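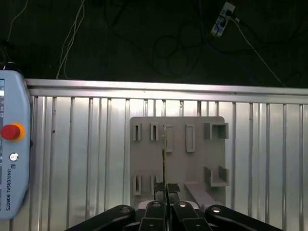 Hi! I'm Idun Lindholm and I run data collection at Pevulitz, and I'm looking for eight people to come teach our robot arm how to put computers together (and take them apart again, which most folks find a lot more fun).

You'd guide the arm by hand or from a controller through small jobs: pick up a card, line it up with a slot, push, let go, start over. Every good run gets saved as an example for the learning system. Bad runs get saved too, so please don't be shy about fumbling! Our last set had 139 runs in it and I want a much bigger one by the end of November.
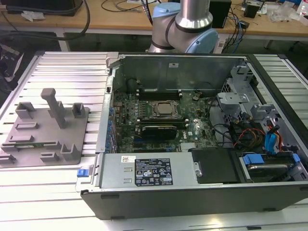 You don't need to have built a PC before. If you've ever swapped a hard drive or a memory stick you're ahead of where I was when I started, and Reginald Blackwood will sit with you for your first session anyway. You do need to be 18 or over, okay with standing for a while, and patient with a task that looks the same the fortieth time as it did the first.

Sessions are two hours, with a break whenever you want one. Pay is $18 an hour, training included, and you can sign up for as many or as few as you like.

Interested? Write to Beverley Dunmore at the Pevulitz front desk by 2019-12-01, tell her which hours suit you, and mention if you're left-handed (we're short on lefties!).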